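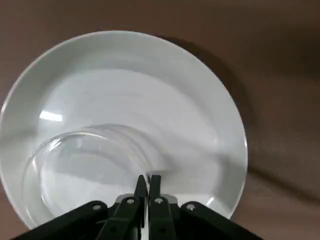
Astuteck passes the halfway mark on its table-clearing recordings

It has been a long and rather cheerful autumn in the upstairs workshop at Forville, where the Astuteck team has been teaching a robot arm to lay and clear a table, one small movement at a time. On Thursday the group saved recording number 537, which puts them comfortably past the halfway point they had set themselves back in the spring (and there was cake, we are pleased to report, served on the good plates).

Each recording is a single go at a simple job, such as lifting a clear glass bowl off a white plate or setting it back down again. A person guides the arm through the whole thing by hand controls while the camera at the wrist keeps watch, and the learning system later studies the lot and tries to work out how it might manage by itself.

Glass has been the awkward customer, as anybody who has hunted for a tumbler in a full sink will understand. "You put a see-through bowl on a white plate under a bright lamp and half of it seems to vanish," said Magdolna Fodor, who leads the project. "So we decided to do a great deal more of exactly that, with the lamp moved a little and the plate turned a little, until the system has seen it every way we can think of."

The first 300 recordings were made with solid crockery only, and the team now says it wishes it had mixed in the glass much sooner. Fadi Abu Hammour has been going back through the early ones and has set 23 aside to be done again, mostly where the arm wandered off before the job was finished.

Two more guides, Piroska Pap and Delia Mihăilă, joined in November after a few afternoons of practice, and both are already quick with the controls. Cutlery comes next, starting with spoons, and the workshop will stay open until seven on recording days so that the evening group can have a proper turn as well.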